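Household Skills, Unit 2: Small Repairs and Keeping Order
Handout for session 2, revised 6/17/24
Prepared by Binta Onuoha

Please read these notes before you come. Bring one remote control from home, with its batteries, and a soft dry cloth. If you do not have a remote control, a wall clock or a small torch will do.

1. The place where you work

Most of the trouble with small repairs comes from the table. A cover slides under a newspaper, a battery rolls to the floor, and the job of a few minutes takes the whole evening. Clear the table first and wipe it. Things which you use often, but not now, should hang on the wall or stand at the back.

Wire mesh is good for this purpose, as you can look through it and dust does not collect so quickly. A stepped organiser holds small things; a basket takes the long and flat ones. Both can hang from a rail, and the organiser can be tied with ordinary cable ties.
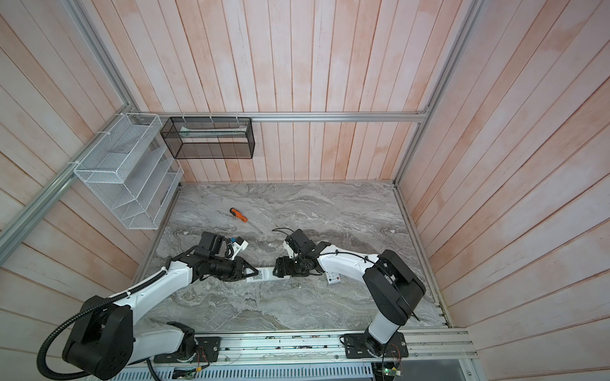
Demia wrote to me after the January session that in a rented flat she may not drill, so for her a rail is not possible, and she keeps her batteries in a shoebox with pieces of card between the sizes. I find this a good solution. The shoebox must have a lid, and the old batteries must not go back into it.

2. Opening the battery compartment

Turn the remote control so that the buttons face down. Look for a small arrow or a ridge on the cover. Press there with the thumb and slide. Some covers do not slide but have a clip, which you press towards the middle and then lift. Do not use a knife. If the cover is tight, a thin stick of plastic is enough.

Put the cover down close to the remote, always on the same side. It is light and easily lost. 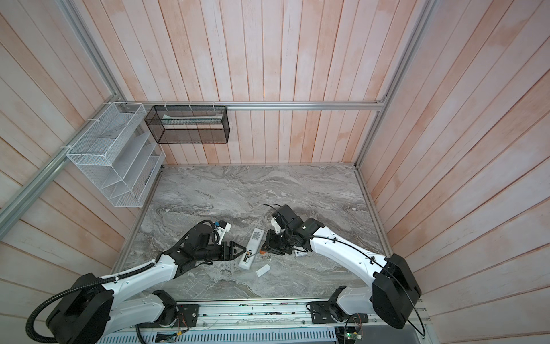

Before you take the batteries out, look at which way each one lies and make a small drawing if you are not sure. Lift the flat end first, the one which presses against the spring. Then look at the metal contacts. White or green powder means that a battery has leaked – in this case wear gloves, and do not touch your eyes.

3. Putting in the new ones

Change all the batteries at the same time, and do not mix old with new. The end marked minus goes to the spring. Close the cover until it clicks, and try two or three buttons.

For next time: write down which things in your home use batteries, and which size. Used batteries can be left in the box by the door of room 37.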